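Latoreck toy room gets its sorting table back

I stopped by the toy library on Esley Street this February, mostly to return a puzzle, and ended up staying until closing. The sorting table is back in use, and I am happier about that than a grown adult should be!

If you're new to Latoreck, the toy library lends out building sets, board games and puzzles to families in town, and it has 436 households signed up. All those little pieces come home in the wrong boxes, of course. Last year the library checked in 1,098 sets, and plenty of them needed a good sort before they could go out again.

The new setup is about as simple as it gets – brown kraft paper over the table, and dark blue tape laid down in lines to make squares. Mixed pieces go in a blue plastic bin toward the back, and the idea is that you pull out a handful, give each kind its own square, and see what's missing. I love a grid. I have one in my kitchen drawer (made from cereal boxes, don't judge me).
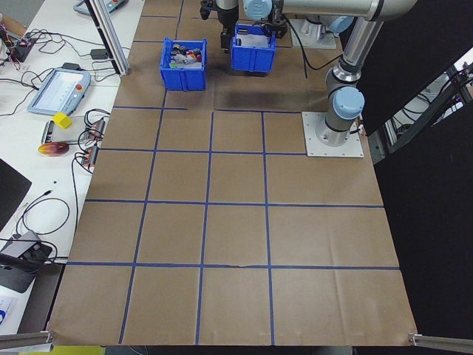 Paper now, felt later

The paper creases a bit, and I asked whether it would be swapped for something sturdier. Not yet, I was told. Paper is cheap, you can write on it, and when it gets too wrinkled you roll out a fresh piece and tape it again. The library did look at a printed felt mat from Karkix, but the money is going to new storage boxes first. A $500 grant from the Stöcker fund is paying for those.

How to help

Sorting hours start at 4 p.m. and kids are welcome as long as a grown-up stays with them. If you've found stray blocks under your couch – and I know you have – drop them off at the front desk in a bag, any color, any set. There's a 30-minute limit on parking out front, so use the lot behind the bakery if you plan to stay a while.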